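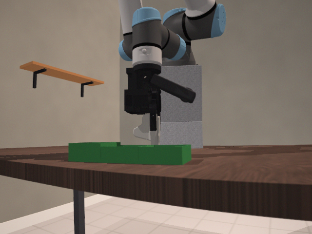 Re: [film-list] December film afternoons, running order and the telly recordings

From: Rhys Sutcliffe
To: film-list

Thanks for this, Dalia. I've put my answers under each bit so it's easier to follow.

Dalia Vasiliauskas wrote:

> Hello all. Edgars and I have had a first go at the running order for the
> December afternoons. At the moment we have The Lamplighter's Parcel
> first, then Snow on Furnari Street, then the Kasto double bill, and
> A Goose for Drurano to finish. Can people say by the end of November
> whether they are happy with that?

Mostly happy. I would swap the first two. The Lamplighter's Parcel is the better film but it is slow for the first half hour, and last year we lost a few families before the interval when we opened with something slow. Snow on Furnari Street gets going straight away and has the dog in it. It is also the shorter of the two, so if we start late on the first afternoon it won't matter so much.

I have no strong feelings about A Goose for Drurano. I know Marthinus can't stand it. It has subtitles for most of the middle section, so please put that on the poster this time. Two people asked for their money back last year over subtitles and I had to pay them out of the tea tin.

> Edgars also wonders whether the Kasto films are too long to run together.
> The sleeves don't agree with each other about the length.

I sat down with both and timed them. Together they come to 165 minutes without a break. The sleeve of the second one is wrong, it gives the length of the television version with the adverts left in. With an interval we would be out a little after five if we start at two, which is fine by me. If people think that is too much for the smaller children, drop A Kasto Christmas Wedding and keep the first one. The second doesn't add a lot. It is the same hotel and the same misunderstanding over the letter, with a different sister.

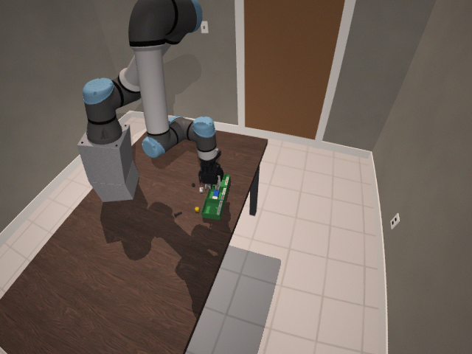

One more thing on the double bill. The first film ends on a still of the hotel and then there is a long stretch of music over black before the credits start. Whoever is on the lights should wait for the names to come up. Last time they went on at the black and everybody stood up and missed the last scene with the grandfather.

> Does anyone know what is on television this year? It would be silly to
> show something that has been on the night before.

Dace sent me what she has found so far. There are 11 new ones she thinks are worth recording, and she is keeping the list up to date. The only clash with ours is Snow on Furnari Street, which is being repeated at 9.15 in the morning the week before we show it. I don't think many people will have seen it at that time of day. The new one everybody is talking about is The Matić Inheritance, which goes out in two parts. Set your boxes for both, as part one doesn't finish anything off.

For those who borrow discs from the cupboard, The Lamplighter's Parcel is number 2053 in the catalogue and A Goose for Drurano is 2096. Please leave those two alone until after the afternoons. A Goose for Drurano is out at the moment and the card hasn't been filled in. If you have it, put it back in its own case please, it came back last spring in the sleeve for a western.

> Marthinus has offered to do a short talk before one of the films. Any
> preference as to which?

The Lamplighter's Parcel, if he is willing. He knows the book it came from and the ending was changed a great deal for the film. In the book the parcel never arrives. Ten minutes would be plenty, and could he do it without giving the film's own ending away? If he would sooner talk after the film then I have no objection, but people will be wanting their coats.

> Last thing, Edgars says he can do the poster again if somebody sends him
> the words.

I'll send him the words once the order is settled. Edgars, same size as last year, and could the start time be bigger than the titles? I had several phone calls asking about it when it was on there all along, in the corner under the holly.

Can anybody who wants a different order reply to the whole list and not just to me.

Rhys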